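Stop Asking the Planner to Fix What the Camera Did Not See

Elaheh Taheri

In our group we have a habit I want to argue against. When a folding run goes wrong, the first person to look at the log opens the planner. We change a cost, we add a penalty, we raise a limit. After this the run is a little better on the same shirt and a little worse on the next one. I did this myself for most of August, and I have 14 branches in the repository to show for it.

My opinion is that in cloth work the planner gets too much blame and too much attention. The larger part of our failures starts earlier, in perception, and mostly in one small module which we call Nalla. Nalla takes the wrist view and gives back a mask of the garment plus a few keypoints: collar, cuffs, hem corners. The planner, Trollen, believes every one of these points completely. If the cuff is placed on the blanket, Trollen will make a beautiful smooth path to the blanket.

I went through 108 failed runs and wrote down for each the first moment where the software's state was wrong. It was slow work and I do not recommend to do it in the evening. In only seven of them the keypoints were good and the plan was bad. In the rest, the mask had already leaked or a keypoint had jumped before any motion was computed.

People answer me that segmentation is solved. On a gray table, maybe. Our old test set was exactly this, one garment on one plain surface, and Nalla looked excellent there. Homes are different. A bed has a blanket, and the blanket has its own colors, its own lines and sometimes its own words.
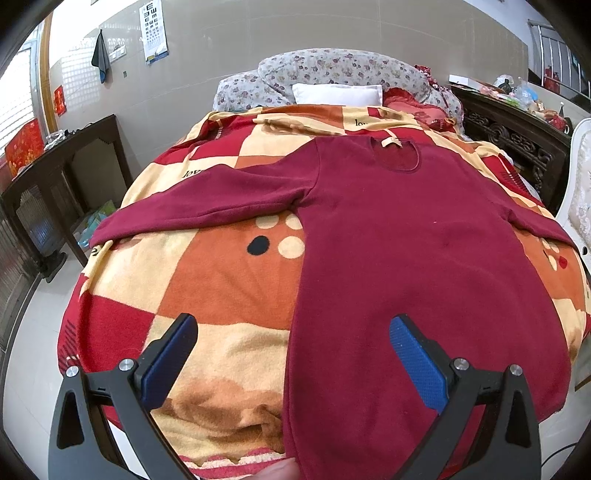 What I would change

A dark red top over a blanket with red checks is enough to make my point. The edge of a sleeve and the edge of a check are both strong lines, and a network that learned on plain tables has no reason to prefer the first one. Printed letters make it harder, as does a red cushion at the back of the same bed. None of this can be repaired by a better cost function.

First, I would make Nalla report how sure it is for each keypoint, and I would make Trollen read this number. Today the field exists in the message and is filled with 1.0. A planner which knows that the left cuff is doubtful can move the wrist and look again before closing the jaws.

Second, I would split our score by background. One average over all scenes hides the problem very well. Mazurek, our replay tool, can already filter by scene tag, but we tagged only 28 scenes and then stopped.

Third, I would freeze the planner for one release. This is the unpopular one. My colleagues say that it wastes good people, and I understand them - planning is more pleasant to work on, the results come the same day. But while both sides are moving we can't say which change helped.

I do not claim that planning for cloth is easy. Folding a sleeve that has a twist inside is still beyond us, and there Trollen will need real work. I only ask that we give it correct points first, and then complain about what it does with them.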